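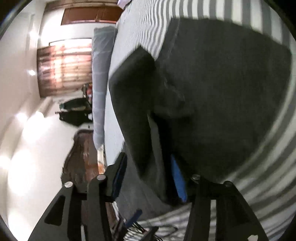 Grey fabric between the blue pads, on striped bedding.

Checking grasp labels before you train on them

Zurnura's auto-labeller marks a grasp as "closed" when the finger gap stops shrinking. On rigid objects I have few complaints. On cloth I don't trust it, and you shouldn't either until you've run the check below.

1. Export 200 clips at random. Don't use the "high confidence" filter, which hides exactly the clips you need.

2. Step through each one by hand and note the first image where both pads touch fabric. Thick, bunched material blurs when it moves, so go back and forth a few times. If you can't decide, write "unsure" and move on.

3. Compare your notes with the labels. Anything more than 3 images apart counts as a miss.

4. Look at the misses by background. Striped sheets are worth a folder of their own: the Tromusau segmenter likes to follow a stripe and call it a fold.

5. If over 5 per cent miss, raise min_settle and export again with a new seed. Reusing the old clips only tells you that you've tuned to them.

The Clalleo plugin claims to do all this for you. I tried it in June and it passed clips I had marked unsure, with no way to see why. Keep the hand check.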